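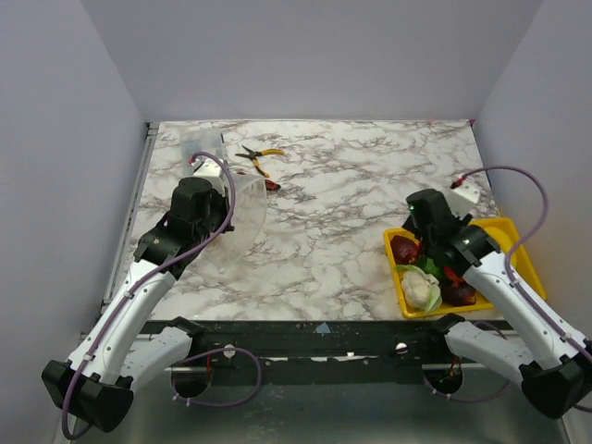

Katsuhiko Iwasaki thinks the glaze on panel 538 was pulled too late. According to him the oil had already started to set when I went in with the feather, so the veins dragged the ground color along and came out with furry edges. He would cut the open time in half and work one end of the board at a time.

March, after lunch

Tried it his way on panel 697. Same birch board as before, same Zurton eggshell white for the ground, two coats, sanded between. Glaze is the Cusi linseed mix with a little more thinner. Laid it on the left half only, softened with the badger brush, then went straight in with the feather. Edges are much cleaner. There is a visible join in the middle where the second half overlaps the first. I can hide it under a vein on a piece this size but not on the Clindcombe mantel, which is a long run with no natural break.

Raw umber is too warm straight from the tube. Mixed it with a touch of black and it sat better next to the gray. Write down the proportions next time. I didn't.

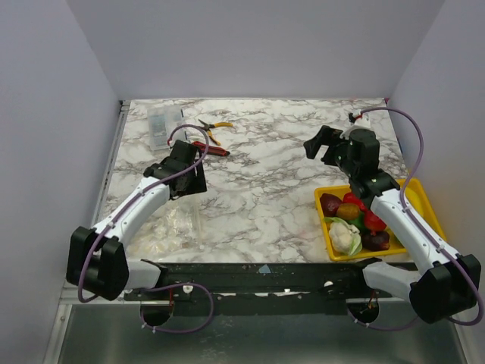
Vein color is still the weak spot for the mantel. All my boards so far are gray on white with one brown line added at the end, and they look like it. I have been treating the brown as an accent. The white marble pattern on the tabletop has gray and brown veins through it, and that's nearer to what I want: both colors in from the start. Next board gets two feathers, one per color, worked while the glaze is open.

Varnish: the Zarnier satin went on 538 this morning to see what it does to the white. Slight yellowing at the edge where it pooled. Once it has cured I'll rub half the board with 2,000 grit and leave the other half alone.

To do: clean the badger brush properly, it's shedding. Ask Katsuhiko for the name of his thinner. Order more birch. Check whether the mantel returns can come off the wall, or they'll have to be painted in place.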